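How to Record a Stone Boundary Line for a Local History File

This page covers walking, measuring and writing up an old stone boundary, such as a parish line, a farm wall or a row of marker stones. The method is the one used for the Pruneck survey and needs no special training. Two people can record 700 feet of wall in a day if the ground is open. Allow more time in woodland.

Before you go

Get permission in writing from every landowner on the route. A boundary has an owner on each side, and they may not agree on where it runs. Do not offer an opinion on this while you are in the field.

Look up the oldest deed you can find for each parcel. County deed books are the usual source. Copy the boundary description word for word, including spelling errors and the names of trees. Older deeds give distances in rods, poles or chains. One rod and one pole are both 16.5 feet. One chain is 66 feet. Write the original figure first and put the conversion in brackets after it.

Bearings in old deeds are nearly always magnetic. Magnetic north moves over time, so a line described two centuries ago can be several degrees off when you follow it with a modern compass. Find the declination for the year of the survey and for this year, and write both on the first page of the notebook.

Equipment

Long tape, marked in feet and tenths
Compass with a sighting mirror
Notebook with waterproof paper, and pencils
Range poles or straight canes
Small scale bar for photographs
Handheld GPS or phone, for approximate positions only

Walking the line

Start at a fixed point that appears in the deed and can still be found. A road crossing or a cut stone is good. A tree is not, unless it has been identified by someone competent. Call this Station 1.

Sight along the wall to the next change of direction and place a pole there. Read the bearing forward, then walk to the pole and read it back. The two readings should differ by 180 degrees. If they are more than 2 degrees out, check for wire fencing, buried pipe or a belt buckle and read both again.

Measure along the ground with the tape held level. On a slope, break the distance into short lengths and add them. Record the height and width of the wall at each station, and note whether it is single or double, laid or dumped. Dumped walls usually mean field clearance and often have small stones in the middle. 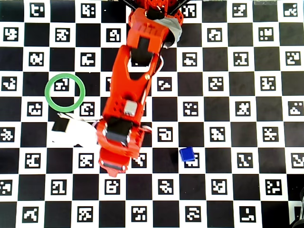
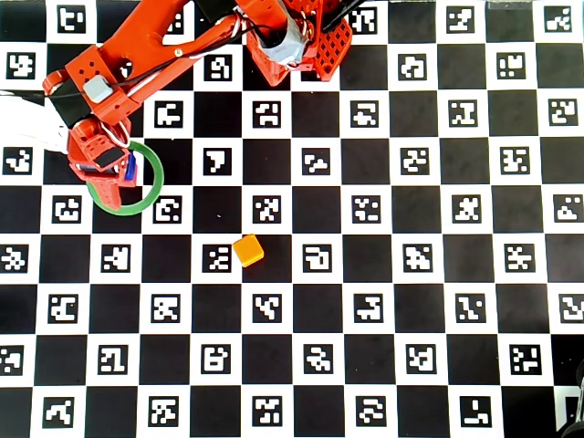
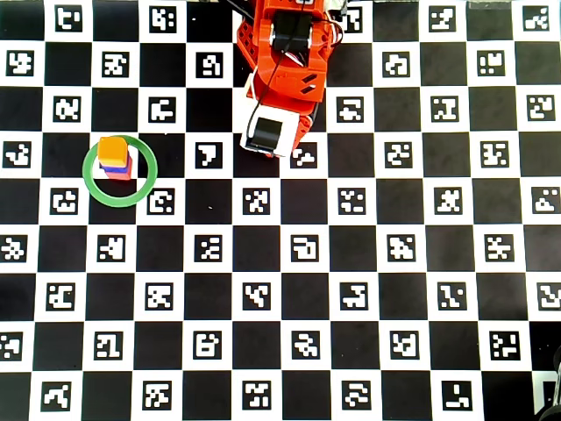
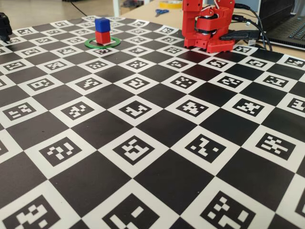 Checkerboard mat with coded markers, four views.

Marker stones

Give each marker stone its own sheet. Write down the stone's number, the station it is nearest to, the height above ground, and which face carries any lettering. Copy the letters as they stand. If a letter is doubtful, put a dot under it. Do not fill in a missing letter from the deed.

Do not chalk, wet, brush or scrape the stone. Lichen can be as old as the inscription, and removing it takes the surface with it. Low light from one side will usually bring up shallow cutting. A flashlight held close to the face works on a dull day.

Leaning stones should be left as they are. Record the direction of lean. At Clumorberg, Svend Bundgaard found that a stone listed as missing had fallen face down and was being used as a step. It was recorded in that position.

Drawing up

Plot the line at a scale that fits on one sheet. Draw the measured line in solid pencil and the deed line in dashes, starting both from Station 1. Where they part, leave the gap. Do not adjust either line to close it.

A finished file should hold the plan, the field notes, the stone sheets, the deed copies and the permissions. Number the pages in one run. The Flores file has 65 pages, and 6 of those are deeds.

Label each sheet with the surveyor's name and the date of the fieldwork. If the drawing was made later, give that date separately. Walls recorded in May or later may be partly hidden by growth, so note any length that could not be seen.

Common errors

Mixing feet and inches with feet and tenths. Pick one and write it inside the cover.

Taking the existing wall as proof of the original line. Walls were moved, and many were built well after the boundary was agreed.

Copying a boundary description from a later deed. Clerks left out whole courses. Ingvar Brøndum compared three deeds for the Jerkia parcel and only the earliest one closed.

Lodging the file

Deposit one paper copy with the local historical society and keep one. Ask the society for its accession number and write it on your own copy. Digital copies should be sent as PDF, with the plan scanned flat and not folded.

Text by Aksel Steinarsdóttir. Corrections to Silviu Sârbu at the Pruneck survey desk. Last revised January 3, 2026.

Contact | © Pruneck Boundary Survey | Back to top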